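Travel Deals & Tickets > Theme Parks > Discount resellers

Juketti multi-park pass, is the price real?

mapleturnpike
Posted June 2020
Trying to work out whether the Juketti pass is a deal or just a deal on paper. Family of four, eight days, three parks on it: Greltholm, the Ocampo water park and Dolix. Juketti wants $1,385 for the lot and says we "save $387 off gate prices." I went looking for those gate prices and couldn't find anybody who pays them. Greltholm's own site has been running a lower online price every time I check.

Has anyone bought one of these and had it scan at the turnstile?

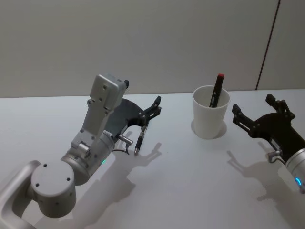
The other thing bugging me is the wording. It says "admission to all three parks," then way down the page it says dates are "subject to reservation." So is it a ticket or is it permission to ask for a ticket?

coastersandcoffee
We used Juketti two years ago and it was fine. Emailed barcodes, walked right in at Greltholm and Ocampo. Never made it to Dolix. I think people get too suspicious about resellers. They buy in bulk, they sell for less, end of story.

parkrat_dad
"Never made it to Dolix" is the whole business model. You paid for three parks and used two. Price out just Greltholm and Ocampo separately and tell me what you saved.

coastersandcoffee
It rained. I'm not blaming the pass for the rain.

parkrat_dad
Fine, but you still paid for it. And two years ago you didn't have to book a date. Now you do, and the reseller tickets go into a different bucket from the ones the park sells itself. My sister's kids got stuck with a Tuesday-type crowd of dates, all the ones with short hours.
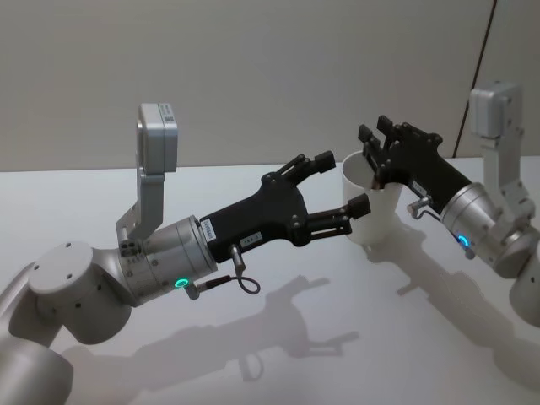

Also read the parking part. It isn't included at Greltholm. It's included at Ocampo, where the lot was free last time I went. So somebody is counting a free parking lot as a perk.

mapleturnpike
Ha, I missed the parking. I did find the refund page. You get 60 days from purchase, and the clock starts when you pay, even if your trip is months off. With everything up in the air this summer that seems pretty thin.

quietlazyriver
I'd push back a little. Sixty days is better than the parks themselves gave me. Greltholm would only move my date, no money back at all. If Juketti really refunds in cash and not in some kind of credit, I'd call that a point for them.

mapleturnpike
The page says "refunded in full" and then the next line says "to your Juketti balance." I read it three times.

quietlazyriver
OK, point withdrawn.

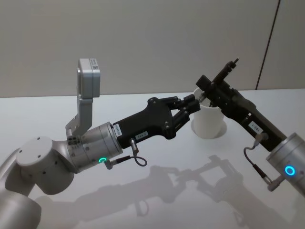

So can you book dates before the 60 days run out? You can, but only after the barcodes are issued, and ours took over a week to show up. Book the same day they land in your inbox and you'll know pretty quick if the dates you want are open.

mapleturnpike
That helps. I'm leaning toward Greltholm direct, two days, and deciding on Ocampo once we see the weather. My husband thinks I'm overdoing this and the $387 has to come from somewhere. I keep telling him it comes from a price they made up.
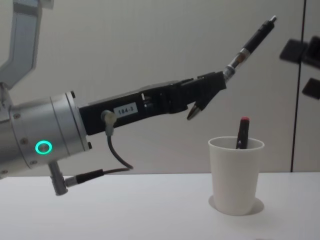
slowlane_sue says the gate prices aren't made up, she paid full price at the Dolix window last summer and has the receipt to prove it. Plenty of people just drive over and pay. You're comparing against the online price, which is a different thing, and the pass never claimed to beat that one.

parkrat_dad
Then it should say so in letters bigger than the footnote.

slowlane_sue
It does say "gate." I don't know how much plainer you want it.

mapleturnpike
Did your receipt have the resort fee on it or was that separate? Juketti's page doesn't mention one either way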